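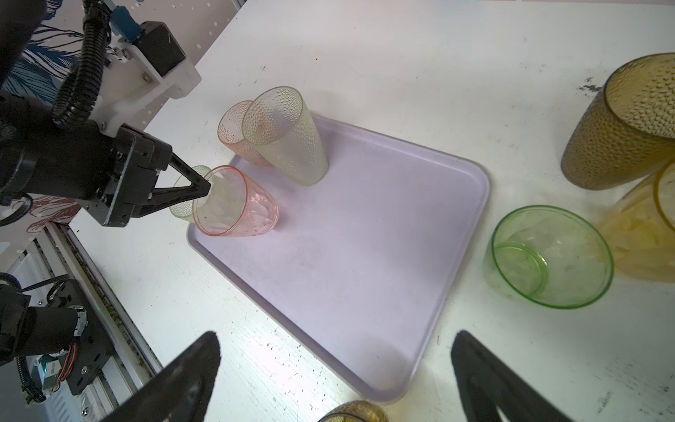
Our module brief was "a small thing that people carry every day", and I went straight for trays. Why do cups slide about so much? I'd spilt enough squash in the Tekport canteen to care!

I used a lavender plastic tray with a raised rim, and four see-through tumblers in pink and a yellowy green. They've got a bumpy surface (lovely to hold, dreadful to dry properly) and they're wider at the top than the bottom, so they nest. Moodley, the homeware shop near college, sells them singly.

I did 100 carries down the corridor, half with the cups standing apart and half with two of them nested. Standing apart, I had 23 topples. Nested, it was 10, though I was probably walking more carefully by then, which I should've planned for.

The rim did its job and no cup went on the floor. What I'd change is the base: it's a bit slippery, so next term I want to try a thin cork mat, cut with rounded corners to match.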